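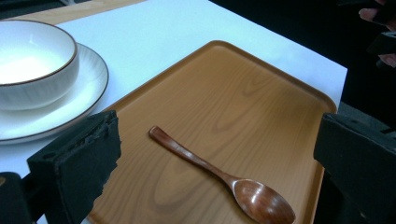
What is a homecoming game in college basketball?
A homecoming game is a regular-season game that a traveling team agrees to play in or near the home area of one of its players, usually a senior, so that family, old coaches and hometown fans can watch in person.

Homecoming game (college basketball)

A homecoming game, also called a senior homecoming or a hometown game, is one of the friendliest customs in the American college game. It should not be confused with the football homecoming held each fall, when former students come back to campus. In basketball the direction is reversed: the whole team packs its bags and goes to the player.

Scheduling

Most of these games are played in November and December, before the conference schedule takes over. A coaching staff looks for a willing opponent close to the player's hometown, and talks can begin a year or more ahead. Some coaches make the promise during recruiting, telling a high school player that the team will come to her part of the country at least once in her four years.

Finding an opponent is often the hard part. A smaller school may not want a likely loss on its record, while a larger one may already have a full schedule. Common arrangements include a single road game, a home-and-home series in which each school hosts once, and a neutral-site game in a city arena. Neutral sites are handy when the player comes from a town with no college team nearby. High school gyms have been used too, and they make for wonderfully loud evenings!

The Fliston game

A much-loved small-college case is the Fliston game, played on 12th December between Hilitz College and Garnow State. Hilitz guard Brayan Arango had grown up in Fliston, a long bus ride from campus, and had not played in front of his home crowd since high school. Garnow State agreed to move its home date to the Fliston civic arena, and 3879 people came, the biggest crowd either team played for that season.

Arango scored 26 points with 7 assists, and Hilitz won by two in overtime. He tied the score at the end of regulation with a running bank shot from the left side, a play still talked about with great joy in Fliston. His old youth league team formed the tunnel for player introductions, and his former high school coach was given a seat behind the Hilitz bench. Garnow State's pep band learned the Fliston High fight song for the night, a lovely touch from the opposing side.

The two schools met again the next season in Toledo, the hometown of Garnow State's senior center, and this time Garnow State won comfortably.

Customs

There is no set ceremony, and each program does things its own way. The player is nearly always in the starting lineup, even if he or she normally comes off the bench. Many teams arrange a meal at the family's house or at a favorite local restaurant the night before, and teammates often remember the food as fondly as the game. A visit to the player's old school is common, sometimes with a short clinic for younger children.

Ticket requests can be a real headache. Players have a limited number of guest passes, so teammates with no relatives in the area often hand theirs over. Large family groups tend to sit together behind the visiting bench, and it is quite normal for the road team to get the louder cheers.

Effect on players

Coaches disagree, happily and at length, over whether going home helps a player. Some players press too hard in the first few minutes, take rushed shots and pick up early fouls. Others ride the noise to a career night. A few coaches call the first play for the returning player to settle the nerves, and an early basket usually brings the loudest cheer of the evening.

See also: Neutral-site game; Home-and-home series; Nonconference schedule; Senior night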